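## 4. Checking a supplier's labor claims

Use this section before you add a garment factory to your Greleo account. Greleo stores what suppliers tell it. It does not check whether any of it is true, whatever the sales page suggests.

1. Open **Suppliers > New** and enter the factory's legal name. Brand names such as Garnetti or Lachance are not accepted in this field.
2. Upload the latest audit report. Files over 200 pages have to be split.
3. Enter the audit date and choose **Announced** or **Unannounced**. If the report doesn't say, choose **Announced**. It almost certainly was.
4. Enter the lowest monthly wage paid, in local currency, before overtime. If the factory gives you an average, send it back.
5. Attach at least 2 pay slips from different departments.

> **Caution:** The green "Responsible" badge appears as soon as all fields are filled in. It means the form is complete. Do not print it on a hang tag.

**Note:** Wiebke Fröhlich at the Arnum office tested the wage field with 3000 and then with no currency selected. Both entries got the badge. The December update was supposed to fix this and didn't.

6. Under **Subcontractors**, list every site that cuts, sews, or finishes. "None" is a valid entry, but for an order of 3000 pieces on a short deadline, ask again.
7. Set **Review** to every six months. The default is "Never." 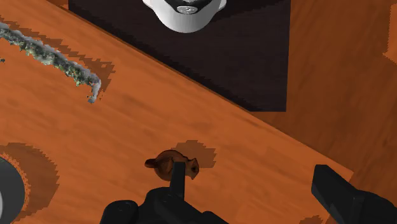 8. Click **Save as draft**. Have a second person read the audit itself, including the appendix, where the blocked exits and unpaid overtime tend to end up.
9. Click **Publish** only after that person has signed off.

Disputed entries go to Nele Meinecke. Keep your own copies of everything, as deleted reports can't be restored.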